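How to clear a table and keep it clear

Posted 7 Sep 2020 by Muchen Tan
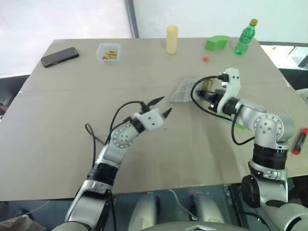

The table before sorting, with the grey cloth in front and the phone at the far left.

In my home the big table collects everything. I used to push the things to the back and call it tidy, but the next day there were more of them. In August I started to do it in the way below, and it takes me one song on the radio, sometimes two.

What you need: one small cloth, one tray or shallow box, and a free shelf.

Step 1. Take the phone away first. Put it in another room if you are like me and will start reading messages. Any glass or cup goes to the sink at the same time.

Step 2. Lay the cloth flat near the middle of the table. A checked one is good, because you can fold it straight along the lines. Small things go on the cloth for the moment.

Step 3. Work along the back of the table from left to right. Pick up one thing, decide its place, and carry it there. Please do not make a "later" pile. If a thing has no place, it goes in the tray.

Step 4. Wipe the surface with a damp cloth (a second one, or the same one when it is free). If your table has a seam, wipe along it and not across, or the crumbs will stay inside.

Step 5. Empty the tray before you go to bed. My neighbour Korkor Laryea leaves hers until Sunday, and she says it also works.

The table should be dry before you put anything back on it.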